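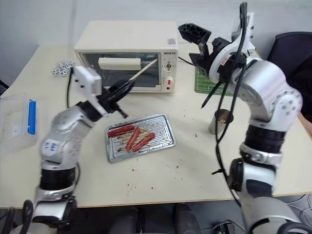 Three sausages on the tray, and the little oven behind them.

Home Stories Poems Archive About Submit

Small Oven

The flat in Warville had no proper stove, so I bought a toaster oven. I got the sausages from the butcher on Landeg Street and put three on the tray. My sister was coming on the 342 bus from Asville and I had told her two for her, one for me.

She hadn't visited since February, when we sold Mum's house. We had argued about the kitchen. She wanted the big oven left for the buyers and I wanted to pull it out, though I had nowhere to put it. In the end it stayed, and I took the roasting pan, which doesn't fit anything I own.

The tray had old grease on it that wouldn't shift. I had tried bicarb and I had tried boiling water. Mum would have kept at it — she once spent a whole evening on a cake tin. I left it.

The bus was late. I wiped part of the table and missed the rest. I turned the dial, turned it back, and read the instructions again. They said 12 minutes, then check.

When she knocked she was carrying a bag of bread rolls and a jar of Sosemari relish, the colour of brick.

"Is that the oven?" she said.

"That's it."

She bent down and looked through the glass door for a while.

"You'd get a chook in there," she said. "A small one."

I said I hadn't tried. She took off her coat and asked where I kept the plates.

July 29, 2022

We use cookies to remember your reading preferences. Accept Manage

Comments (3)

marrowbone: The roasting pan got me. I have one the same.

tilly_h: Would have liked to know who ended up with the third sausage.

Backstep57: Good one. Bicarb never works on those trays.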